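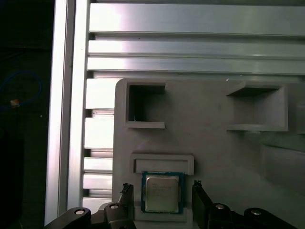
Gray plate with recessed pockets.

The tide gauge at Prurcombe reported a level of 2502 millimeters for 3 hours. Tirta Santoso read the log twice and wrote "sensor stuck" in the margin.
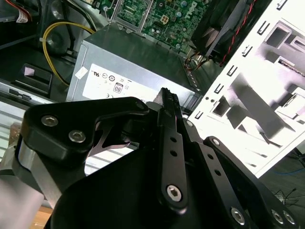 A stuck float was the usual cause. The logging computer was the other suspect, so Santoso took the side off. The case stood open, its power supply in plain reach, and the voltages were within limits. The float moved freely. The harbor wall at Rustmont, up to 74 kilometers south, showed the same level.
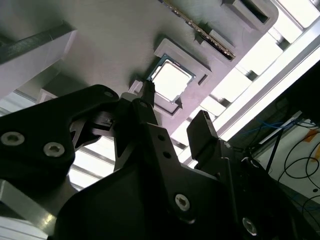 Santoso crossed out the note and walked down to the steps. The water stood at the painted mark. Boats hung on slack lines - no swell, no current. Santoso wrote down the time and waited for the next reading.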